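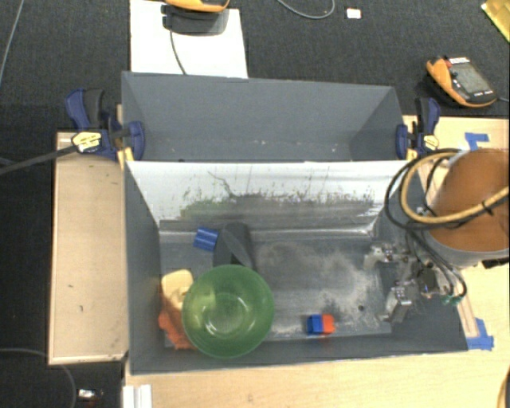 November 11, 2019

Veterans Day, so no school and no work, and I had promised myself I would get through the toy corner before the holidays land on us and bring more of everything. I got up early for it, which was silly, because then I sat at the kitchen table with my coffee until nearly nine reading the Batby catalog and feeling virtuous.

I do like sorting, once I'm in it. Mother used to sort buttons when she was worried about something, and I think I have inherited it in plastic. There is a point, maybe half an hour in, when I stop thinking about what each thing is for and just go by color and feel, and the radio goes by without my hearing a word of it. The green bowl is still my favorite of the lot. It's the see-through kind of green, like a lime candy, and when the light gets down inside it there are white curls around the bottom, and anything yellow behind it shows through. I must have moved it from one place to another all morning because I couldn't decide whether it counts as a toy or a dish. Aoi has made soup in it, and been a hat-maker with it, and once she wore it to answer the door to Mrs. Lambrechts, who said good afternoon to her very politely and asked what she was charging for hats this year.

The blocks are a mixed family by now. The little blue one with the ridges I think came from the Colwood sale, in the same bag as the puzzle that had no sky. The one that is half blue and half orangey red I can't place at all. I asked Haruna on the phone and she said it was probably hers from when she was small, but Haruna thinks everything was hers when she was small, and she may well be right, as I never threw a thing away. She wanted to know if I'd come across the wooden giraffe. I have not. I promised to look behind the radiator in the back bedroom and then forgot to, so that goes on tomorrow's list along with the library books and calling the man about the gutters.

I won't pretend the gray bins are handsome. The white side is scuffed dark all along the lower part, with a greenish tinge to the scuffs that I have gone at with baking soda and with the pink paste So-yul swears by, and neither made much impression. There's a big cloudy stain on the bottom too, over toward the right, and it's dusty in there however often I wipe. I looked at new ones in the Batby catalog, nice deep ones with lids, and got as far as turning down the corner of the page. But the old ones do the job, and lids only mean one more thing to lose. So-yul says I should line them with shelf paper and stop fretting. She has a roll left over from her pantry, with lemons on it, and will bring it Thursday when she comes for the sewing.

Lunch was the end of the barley soup and toast, eaten standing up, which I know is a bad habit. Tomomi called in the middle of it to say they'd be on the 509 and not the earlier bus, because Aoi couldn't find her other boot. She found it in the bathtub. I said that was a perfectly good place for a boot and I heard Aoi say "See!" in the background, very pleased.

They got here a little before two and Aoi went straight to the corner, still in her coat, to see what I had done with everything. I had been so proud of my piles! She looked them over the way her grandfather used to look over a car, and then told me that the orange thing and the yellow thing were best friends and had to be kept next to each other, and the green bowl had to be next to them so they wouldn't be cold. So that was the morning's work undone in a minute or so, and I can't say I minded. Tomomi did her face at me over the top of Aoi's head. We let her get on with it and had our tea.

Tomomi looks tired. She says it's only the new hours, and that they'll settle by April when the Grarkeck office opens and she can stop driving across town, but April is a long way off and I told her so. I sent her home with the second barley soup from the freezer and the good scarf. She argued about the scarf and took it.

It's quiet now, and raining a little. I never did decide about the bowl. I left it where Aoi put it and shut the door on the whole business. Must remember the radiator, and the giraffe.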